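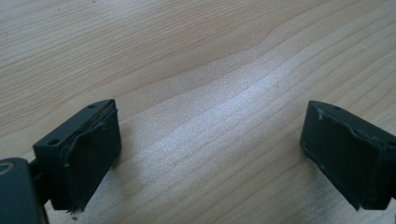
Wood grain

Wood grain is the arrangement of the fibers in a piece of wood, and also the pattern which this arrangement makes on a cut surface. The two meanings are often mixed in everyday speech. A carpenter who says that a board has "straight grain" speaks of the direction of the fibers, while a buyer of furniture who says that a table has "beautiful grain" usually speaks of the pattern. In technical writing the second meaning is sometimes called figure, but the border between the two words is not strict.

Origin of the pattern

A tree in a climate with seasons grows a new layer of wood under the bark every year. The part formed at the start of the growing season is called earlywood. Its cells are wide and have thin walls, and it is usually lighter in color. The part formed later, in many northern places until August or a little after, is called latewood. Its cells are narrower and denser. One layer of earlywood and one layer of latewood make together one growth ring.

In tropical trees the rings can be weak or missing, because the growth does not stop for winter. Such woods may still show bands, but these can come from dry and wet periods, from changes in the direction of the fibers, or from coloring matter deposited in the heartwood.

Influence of the cut

The same log can give boards of very different appearance. Three ways of sawing are most common.

Plain sawing (also called flat sawing) cuts the log in parallel slices. The saw meets the rings at a low angle, and on the wide face of the board they appear as long waves, arches and closed ovals. The arches are often named "cathedrals". This method gives little waste and wide boards, but the boards cup more easily when the humidity of the room changes.

Quarter sawing cuts the boards so that the rings stand nearly upright to the face. The pattern is then made of narrow lines, almost parallel. In oak and some other species the rays also become visible as shiny flakes. Quarter-sawn boards are more stable and more expensive.

Rift sawing is between the two. It gives straight lines without flakes and is often chosen for the legs of tables, where two neighboring sides should look similar.

Veneer can be sliced in the same directions, or it can be peeled from a turning log like paper from a roll. Peeled veneer shows wide, wandering figures that a solid board cannot show, because the knife follows the rings around the whole trunk.

Direction of the fibers

Apart from the pattern, several types of fiber direction are distinguished.

Straight grain runs parallel to the length of the trunk. It is the easiest to plane and to split.

Spiral grain turns around the trunk. The reason is not fully known, although wind, slope and inheritance have all been proposed. Boards from such trees tend to twist in drying.

Interlocked grain changes its turning direction from one group of layers to the next. It is usual in many tropical species, and on a quarter-sawn face it gives the striped figure known as ribbon.

Wavy grain goes up and down in short waves. When such wood is polished, light and dark bars seem to move as the viewer walks past. In maple this is called curly or fiddleback figure, the last name coming from its use in the backs of violins.

Effect on working

A hand plane cuts smoothly when it moves in the direction in which the fibers rise toward the surface. In the opposite direction the fibers are lifted and broken before the blade reaches them, and small holes remain. This fault is called tear-out. On wavy or interlocked wood it cannot be avoided by turning the board, and the worker must use a very sharp blade set at a higher angle, or a scraper.

Wood shrinks very little along the fibers. Across them it shrinks considerably, and more in the direction of the rings than in the direction of the rays. For this reason a solid tabletop is fixed to its frame with buttons or slotted screws, which permit it to move.

Effect of the finish

Oil and varnish make the difference between light and dark parts stronger. Oil enters deeper into places where the fibers end at the surface, so these places become darker. In pine and birch this can give an unwanted spotted look, and a thin sealing coat is put on before the stain. A glossy finish reflects a window or a lamp and can hide the pattern from some directions, while a matte finish shows it more evenly.

Classification in collections

Many wood collections keep for each species one sample of every main cut. The Skaltach collection, which is private, has 257 samples arranged by figure and not by species. Its first catalog was prepared by Satish Sastry and divided the figures into 33 classes. In the second edition the number became 38, mainly because burl was separated into several forms. The catalog is not used much outside the collection, but its term "walking band" for a wave which changes its width along the board is met sometimes among veneer dealers.

Imitation

Grain has been imitated with paint for a long time, especially on doors and wall panels of cheap softwood. The painter draws a comb or a rubber rocker through a wet brown glaze over a lighter ground. Today printed paper and plastic films are more usual. The print repeats after a certain length, and on a large floor the repetition can be noticed by an attentive eye. Another sign is the edge of the board, where in real wood the lines of the face continue over to the end grain and in an imitation they normally stop.

See also

Burl
Growth ring
Heartwood and sapwood
Quarter sawing
Veneer

This page was last changed on 29th January.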